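Fil du samedi : j'ai voulu résilier mon abonnement à la salle de sport Mastingate. 1/

Inscription en novembre, sur le trottoir, quatre minutes, une tablette et un sourire. Pour partir, il faut une lettre recommandée. Et un « motif ». 2/

J'ai écrit « je ne viens pas ». Refusé : ne pas venir fait partie de l'offre. Je reconnais que sur ce point j'étais un excellent client. 3/

J'appelle. Musique d'attente, puis une voix qui me propose de passer à la formule Palma, avec sauna. Je n'utilise pas les vélos, on me propose d'avoir chaud sans les vélos. C'est presque tentant. 4/

Deuxième appel. Mon dossier est parti chez Bullix, « partenaire de gestion ». Bullix me demande mon numéro d'adhérent, qui se trouve sur ma carte, que je dois rendre pour pouvoir résilier. 5/

Je rends la carte. On me demande le numéro. 6/

Bilan provisoire : 300 euros de mensualités, une serviette perdue, et un mail qui commence par « Cher champion ». J'ai fait les comptes, mes deux séances me reviennent à 150 euros pièce. À ce prix-là j'aurais aimé qu'on pédale pour moi. 7/

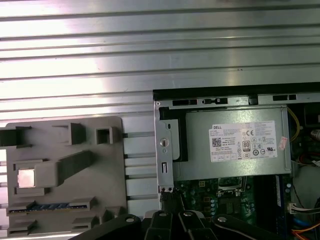
Gronton me répond que chez eux c'était pareil pour la piscine, plus de 400 euros avant de pouvoir sortir, et qu'il a fini par déménager : le changement d'adresse est un motif valable, à plus de trente kilomètres. 8/

J'ai regardé les loyers à trente et un kilomètres. Juste regardé. 9/

La recommandée est partie ce matin, avec accusé de réception. La queue à la poste a duré une heure, debout — ma plus longue séance de l'année. 10/

Si quelqu'un a déjà obtenu le remboursement des frais de dossier, mes messages sont ouverts. 11/11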